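Table Work: Handling Rules in Pictures

This page goes with the Wovport house rules for hand-held gripper work in dining spaces. The rules themselves run to several sheets and most people read them once, so the gallery is meant to be the part you come back to. It covers two things: how a table should be set before a grasp, and how a bottle should be held. Joscha Brinkmann wrote the first version of the rules in April, and the text under each picture follows his numbering.

The rules apply to every operator who picks up a gripper in a public or semi-public room. They do not replace the site's own rules. If the restaurant or canteen asks for something stricter, the stricter rule wins.

## Rule 3: Approach the table before you approach the object

Bring both fingers to the near edge and stop there. The target should sit in the gap between the pads, with its handle or widest side in plain view. Here the mug is centered and its handle points left. The bowl behind it stands on its own piece of paper or napkin, and the tall bottle is well off to the right.

Check the neighbors as well as the target. A coaster that lies close to one pad is easy to forget, and a pad that catches it will drag it along with the next object. Move the hand, or pick the coaster up first as its own task.

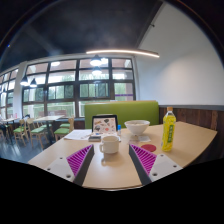 ## Rule 4: Leave the table as the guests would

Dining tables have things on them. Papers, a menu stand and a small bottle can all stay, provided they are outside the reach of the fingers during the grasp. Do not clear a table bare to make the work easier. A record made on a bare table is marked "restricted" in the Huvska log and does not count toward the 426 table records needed for sign-off.

Glasses with stems, lit candles and open containers of hot liquid are always removed. So is anything a guest has left behind, and it goes to the front desk, with a note of the table and the time of day.

## Rule 5: Hold bottles at the waist

Many drink bottles are wide at the shoulder and narrow lower down. Place one pad on each side of the narrow part, at the same height, and close slowly. The bottle should stay upright and the cap should stay out of the grasp. The one in the picture has an orange-brown screw cap and a dark green panel down the front, and the panel faces the operator between the pads.
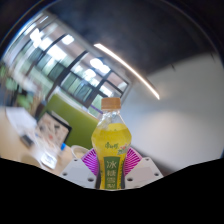 Stop closing as soon as the bottle is secure. Thin plastic gives way early, and a crushed wall changes the shape for every later attempt. We set the limit for a filled bottle at 700 grams, container included. Anything heavier needs the Trotodard fingers and a second person at the table.

Caps are checked by hand before the first grasp and again after each break. If a bottle leaks, the session stops, the pads come off and are dried, and the bottle is taken out of use. Do not top up a bottle from another one – write down the level and carry on, or get a fresh one.

Keep the label turned the same way for a whole set. It makes the records easier to compare and it shows at once if the bottle has twisted between the pads.

## Notes on pads and logging

Ridged pads are wiped between food-side and drink-side objects, and at the end of each hour in any case. Crumbs settle between the ridges and a dry cloth will not get them out. Use the soft brush from the Janssen kit, then a damp cloth, then let the pads air dry.

Each grasp gets one line in the log: object, table, pad set, result. Failed grasps are logged the same way as good ones. The current log closes at entry 2798, after which a new book is started and the old one goes to the office – please don't carry entries over by hand.

Questions about the numbering go to Joscha. Requests to change a weight limit need to be made in writing, with the object attached or a spare one supplied.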